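Open Day Safety Checklist: Manipulation Demonstration, Forisard Laboratory
Inspection date: 24 Aug 2023
Inspected by: Parvathi Gounder
Demonstration lead: Murali Mudaliar

1. Base mounting plate, screws at corners
Pass. Checked with torque wrench.

2. Emergency stop buttons on teach pendants
Pass. Each button was pressed and reset with the arm powered. Pendants are to remain on the operator's desk during every session.

3. Arm speed limit
Pass. Set to 800 mm/s for visitor sessions. The limit may not be changed without written approval from Keerthana Acharya.

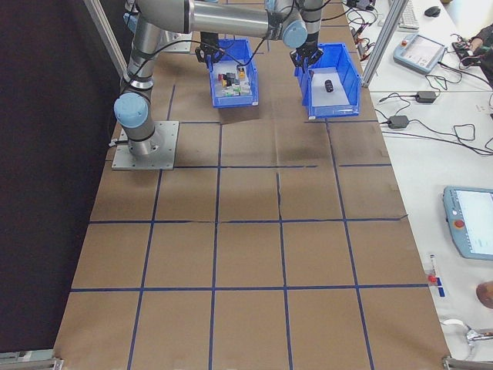
4. Paper covering and grid tape
Pass with comment. The paper is creased and the tape lines are slightly uneven. Smooth down any raised tape before the first group enters.

5. Cables on operator's desk
Action required. Cords from the pendants and power adapters trail across the desk. Bundle and secure. Assigned to Gangadharan Reddy.

6. Bins and contents
Pass. Bins are to be refilled only when the arm is stopped. Visitors may not place objects in them.

7. Visitor group size
Maximum 10 persons per group, with one staff member at the desk at all times.

8. Fire extinguisher
Pass. Last serviced in June.

Item 5 must be closed and initialed before doors open.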